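Let Them Get Lost in a House That Isn't There
By Rianne Koster

Our robotics club at Hollis has 11 students and no robot. I've stopped apologizing for that. Since November they have been writing code for a helper that lives in a simulated house, and I think it's the best thing we have ever done with an after-school hour.

The first job sounds easy: get down the hall to the door without scraping a wall.

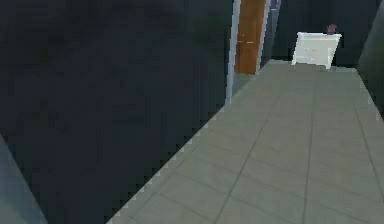
The hallway run, with the brown door at the far end.

Junhao Zeng rewrote his steering code all winter. In a real hallway, every bad turn means picking up the machine and checking the wheels. In a simulated one he just hits reset – and he hit it plenty!

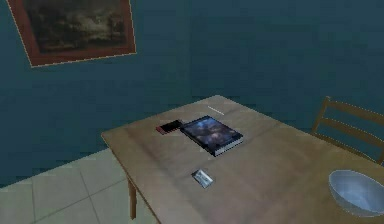 Critics of simulation say kids need to touch things, and I agree with them up to a point. But touching is the part children already know how to do. What they haven't done is spell out, in order, how you choose one thing and leave its neighbors alone. Try it with a phone lying right up against a book. Nuria Sisay filled 2 pages of her notebook on that problem and came back asking for more paper.

Then there is planning a path through furniture, where the arguments get loud (and wonderful). Go past the table or hug the cabinet wall? What counts as too close to a chair leg?

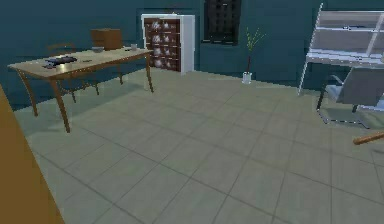

What about the kids who want hardware?

They'll get it. Mohammed-Awal Aryee is already pricing motors, and I'm all for it. I only ask that schools like Firkdale, still saving up for a kit, start now with the computers they have.

The bedroom is our next assignment, and the team can't wait.
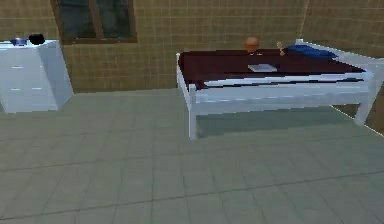 How to join

We meet in the Hollis library at 3:30. Bring a notebook. Beginners are very welcome.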